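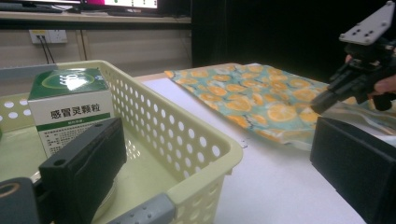
The family shop was for most of the last century both a business and a home, and its history can seldom be separated from that of the household above it. This chapter follows one such business, the Tsakiris hardware store in the river town of Arel, through three changes of ownership. Stock of the plainest kind carried the store through its lean years. A pale yellow plastic basket with rows of round holes and a gray handle is the sort of article that came to fill shelves once given over to tinware, and the change can be traced in the order books line by line.

The earliest surviving ledger opens in August and lists 119 customers who bought on credit. Most lived within walking distance. The Poseck mill, then the largest employer in the town, settled its account twice a year – a custom that left the family short of cash each spring. When the mill closed, the store was owed $2,714, a debt it never recovered.

The second owners kept the name over the door but moved out of the upstairs rooms, which were let to lodgers for 15 years. The third, the Govico company, ran the store from a distance and kept few local records. For that period the chapter relies on 33 interviews with former staff and customers. Students should note where these accounts disagree with the ledgers, particularly on the date of the move.

Print this page | E-mail this chapter

Home | Contents | Previous | Next

Comments

My aunt lodged over the store. The stairs were at the back, off the yard.

Is the ledger open to the public? I would like to look up the mill accounts.

Used this with my evening class. A street map would help.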